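首页 器材评测 社团动态 比赛 旧文章 联系

Prokbridge 双臂桌面套件:在学生社团里用了八周以后

先说明一点,中文是我的第二语言,所以这篇评测写得比较慢,有的句子可能不够自然。我在 Skenwood 中学带机器人社团,社团里有 18 个学生,年龄差别比较大,最小的刚刚开始学编程,最大的明年就毕业。我们社里有几位同学的家长只看中文,学校的同事 Duan 老师也建议我用中文写一份,所以就有了这篇文章。

我们评测的东西是 Prokbridge 的双臂桌面套件,就是两条小型机械臂、两个平行夹爪、夹爪旁边的小摄像头,加上铝型材的导轨和控制用的软件。价格是 4,000 欧元左右,不包括电脑。钱是学校出的,厂家没有给我们任何优惠,也没有看过这篇文章。

为什么选它

我们以前用的是单臂的教学机械臂。它可以搬积木、搬杯子,学生第一个月很高兴,第二个月就觉得没有意思了。积木的形状不会变,程序里写好位置,机械臂就能每次都做对。今年我们报名参加 Salten 学生机器人赛,里面有一个项目叫“整理织物”,要求机器把桌上的袜子、围巾这类东西拿起来,展开,再放到指定的地方。一条手臂做这件事非常困难,所以我们开始找双臂的产品。

当时比较了三种。第一种比较便宜,但是夹爪的张开宽度太小。第二种质量很好,价格超过我们的预算很多。Prokbridge 在中间,而且它的说明书可以在网上先看,这对我是很重要的。我花了两个晚上把说明书读完,发现电气部分写得清楚,软件部分写得不清楚。后来的使用经验和这个第一印象差不多一致。

安装

箱子到的时候是三月,重量比我想的大,两个人抬比较安全。里面的零件按袋子分开,袋子上有编号,但是编号和说明书第二章的编号不一样,要看第四章的表才能对上。请大家记住这一点,可以节省很多时间。

机械臂的底座板用螺丝固定在铝型材导轨上。导轨有 T 型槽,所以底座的左右位置可以调整。这个设计我很满意。我们一开始把两条手臂放得太近,它们的肘部在中间的位置容易碰到,后来向两边各移动了一点,问题就没有了。移动的时候只需要松开螺丝,不需要拆手臂。不过每次移动以后都必须重新做标定,标定的程序一次要运行比较长的时间,中间不可以碰桌子。我们有一次做到一半,一位同学把书包放到桌上,就要从头开始。

线的问题要多写几句。每条手臂上都有好几根线,从底座一直走到夹爪。套件里面带了线卡和扎带,数量刚刚够,没有多余的。我的建议是自己另外买一包扎带。波纹管比较硬,手腕转到极限的时候会把管子拉紧,所以肘部附近一定要留出一段弯。学生 Chenxi Shi 负责我们左边的手臂,她第一次把线固定得非常整齐,看起来很漂亮,可是手腕转不过去,程序报错“关节 5 负载过高”。我们找了整个下午,最后发现是线太短。说明书里没有写应该留多长。

小摄像头装在一个白色的 3D 打印支架上。支架的强度够用,但是螺丝孔不可以拧得太紧。我们拧裂了一个。Prokbridge 在网站上提供打印文件,我们自己打印了新的,装上去和原来的没有区别。对学生来说这是一个好的练习,对没有 3D 打印机的学校,最好一开始就多要一个备件。

软件

软件分成两个部分。一个是手动操作的界面,学生可以用手带着机械臂走一遍动作,软件把动作记录下来。另一个部分是训练和回放。手动的部分做得好,年龄小的学生用十分钟就学会了,他们很喜欢。训练的部分比较难,需要会用命令行,而且出现错误的时候,提示常常只有一个数字。错误代码的列表在论坛里,不在说明书里。

界面有英文和德文,没有中文。我们的学生英文都可以,所以不影响使用,但是如果您的学生年龄小,请考虑这一点。

记录动作的时候,软件可以同时保存几个摄像头的画面:每个夹爪旁边一个,再加一个固定的。三个画面的时间有时候会差一点点,在快的动作里看得出来。我给厂家写了邮件,三天以后收到回答,说下一个版本会改。新版本我们还没有收到。

夹爪

这是我觉得最值得讨论的部分。夹爪是黑色的平行夹爪,两根手指比较长,前面比较窄。对于积木,它的力量足够,位置也准确。对于织物,情况就复杂一些。

我们练习用的东西是黑白花纹的针织物。其中一条围巾一半是千鸟格,一半是人字纹,还有带锯齿花纹的袜子。选择黑白花纹是学生们的决定,他们觉得对比强的图案在摄像头里容易看清楚。这个想法有一半是对的。图案确实清楚,但是人字纹和锯齿纹在折起来的地方看上去很乱,软件有时候把图案里的黑线当作布的边缘。后来我们在标注的时候只标有边框的位置,效果好了一些。 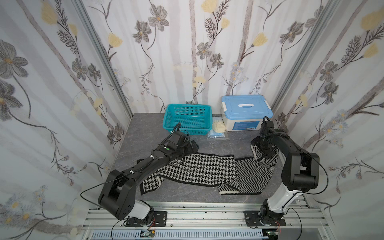
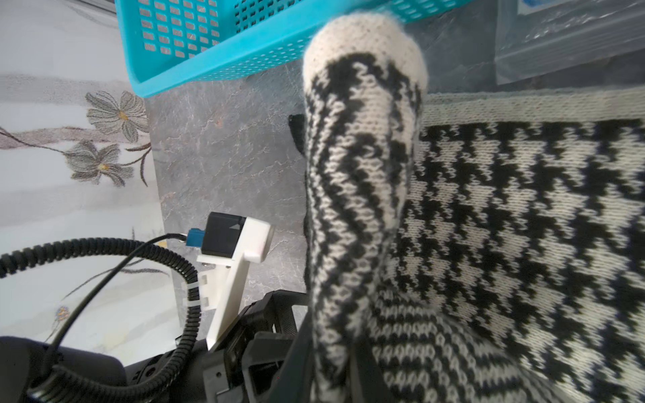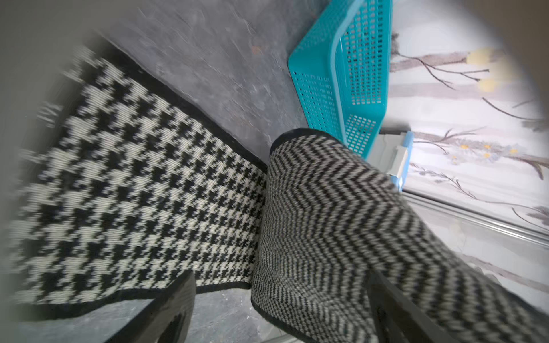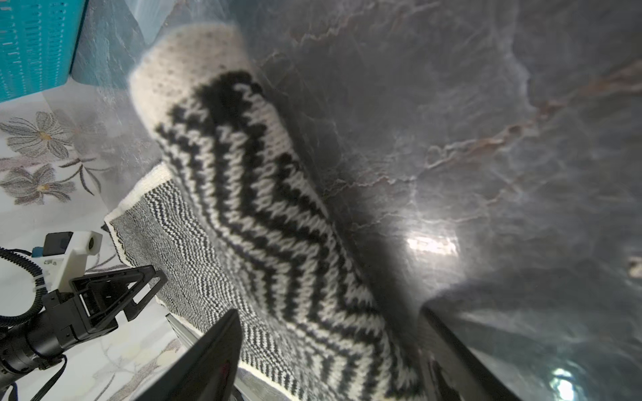 四张图都是织物练习:黑白花纹的织物、黑色夹爪和青绿色的塑料篮。

针织物有一个好处,就是它厚,手指容易夹到。也有一个坏处,就是它会拉长。手臂向上抬的时候,布先变长,然后才离开桌面,所以如果程序里只写“抬高五厘米”,布可能还有一大半在桌上。学生们开始的时候不理解为什么录好的动作再放一遍就不一样。我让他们自己用两根手指捏住围巾的一端试一试,不可以看桌子,只用手感觉。这样做了以后,他们就明白机械臂缺少什么了。夹爪里面有电流的数值,可以大概判断夹住了没有,但是夹一层布和夹两层布的差别很小,我们没有办法只用这个数值来区分。

我们做了一个简单的测试。任务是从桌上拿起袜子,放进篮子,一共做 100 次。程序是学生录动作以后训练出来的,每次开始以前由一个学生把袜子随便放在桌上。结果的表我不放在这里,原因是我们中间换过一次手指的胶垫,前面和后面的条件不相同,放在一起比较不公平。我只写几个观察到的情况:

袜子平放的时候最难。手指从上面下来,两边压到桌面,中间夹不到东西。

袜子有一点皱的时候最容易。所以学生后来让机械臂先从侧面推一下,把布推出一个褶,然后再夹。这个办法是他们自己想出来的,说明书里没有。

袜口比袜尖好夹。可是在训练的数据里,学生录的大部分动作都是夹袜尖,所以机械臂也一直去找袜尖。我们重新录了一批数据,每个人负责一种摆法,情况有改善。

围巾的任务更难,需要两只手配合。一只手拿起一端,另一只手去找另外一端。长的东西会在中间扭转,两种花纹相接的地方特别容易扭。到现在为止,我们的程序可以把围巾拉开,但是不能保证每次都拉平。参加比赛的版本里,学生加了一个步骤:如果画面里看不到边框,就放下,重新开始。这样慢,但是比较稳定。

安全和噪音

厂家说这套东西适合学校使用。我基本同意,但是有条件。手臂的速度可以在软件里限制,我们一直用最低的一档给年龄小的学生。急停按钮只有一个,线不长,只能放在桌子的一边。两条手臂同时工作的时候,我希望两边都有按钮。头发长的同学要把头发扎起来,袖子要卷好。夹爪夹到手指是会疼的,我自己试过,没有受伤,但是不想再试。

噪音不大,可以一边运行一边正常说话。手臂保持一个姿势不动的时候,有轻轻的高音,有些学生不喜欢这个声音。

关于电源,有一件事要小心。关电的时候手臂会慢慢落下来,落下来以前没有提醒。我们现在的规定是,先让手臂回到休息的位置,再关电,每次由两个学生一起检查。

学生学到了什么

这一部分可能不是器材评测的内容,但是如果您是老师,您可能想知道。

以前的单臂项目里,写程序的学生做得多,别的学生看。这一次不是这样。录动作需要手很稳的人,整理数据需要耐心的人,理线需要细心的人。有一位同学对编程完全没有兴趣,可是他录的动作质量最好,因为他奶奶教过他织毛衣,他知道针织物往哪个方向会拉长。小组里别的人开始请他做示范。

还有一点是写记录。我要求每次活动以后每个小组写半页,内容是今天做了什么,什么没有成功。一开始他们都写“成功”,后来慢慢会写“右手臂第三次没有夹住,我们认为是高度不对”。我觉得这半页纸比比赛的成绩更有用。

有学生问我,折衣服人用两秒就做完了,为什么要用机器做这么久。我没有很好的回答。我们讨论了一节课,大家的意见不一样,最后也没有统一。

售后和备件

八周里面我们坏了下面这些东西:一个摄像头支架,前面写过了;一根手指上的胶垫,边上磨掉了;一根摄像头的线,插头松了。线的更换比较方便,插头是标准的。胶垫要从 Prokbridge 买,一包的价格我觉得高。论坛上有人用自行车内胎剪开代替,我们也试了,可以用,但是黑色的胶会在浅色的布上留下印子。

邮件的回答一般是两到四天。语气很有礼貌,但是第一封回答常常是让你重新启动。如果在第一封邮件里就写清楚软件版本和已经试过的办法,可以少等几天。

优点

导轨和底座的结构结实,调整位置方便。
手动录动作的功能很好学。
大部分零件可以自己拆和换,打印文件公开。
夹较厚的织物,效果比我预想的好。

缺点

说明书的编号混乱,线的长度没有说明。
训练软件的错误提示不清楚。
急停按钮只有一个。
胶垫贵,扎带给得太少。
每次动底座都要重新标定。

适合谁

如果您的社团是第一年,我不建议买它。请先用单臂的产品,等学生知道标定是什么意思,再考虑两条手臂。如果您已经有一个小组,里面有两三个学生愿意看命令行,而且学校可以给一张固定的桌子,不用每次收起来,那么这个价格我认为合理。桌子这一点不是小事。我们第一个星期每次都搬,每次都要标定,真正练习的时间只剩下半个小时。后来学校给了固定的地方,进度才正常。

如果只是想做积木和杯子的任务,这套东西太多了,没有必要。

Salten 的比赛结束以后,我会在这里补充一段,写一写胶垫的寿命和新版本软件的情况。比赛用的桌面和我们的不一样,所以那边的标定要多长时间,我现在也不知道。

读者评论

老槐树下:谢谢分享。我们学校也有这套,第二章和第四章编号不一样的问题,新印的说明书里还是没改,气人。

mia_tekn:请问推一下再夹的动作,是单独录的还是和后面的动作连在一起录?我们连在一起录,机器经常推完就停在那里。

作者回复 mia_tekn:我们是连在一起录的,但是推完以后不要停顿。学生手停下来想的那一秒,也会被记录下来,机器会学到这个停顿。请您把有停顿的数据拿掉再试一次。

Duan:写得很认真,家长群里已经转了。有一处补充:扎带我后来又买了两包,放在左边第二个抽屉里。

螺丝刀与茶:急停只有一个这点我们自己改过,串联了一个,不难,但是改之前最好先问厂家保修还算不算。

夜班妈妈:孩子回家天天抓着袜子研究,现在我知道是为什么了,哈哈。能不能顺便教他把袜子配成对?

本网站使用 Cookie 来记住您的语言设置。继续浏览表示您同意我们的使用方式。 同意 | 设置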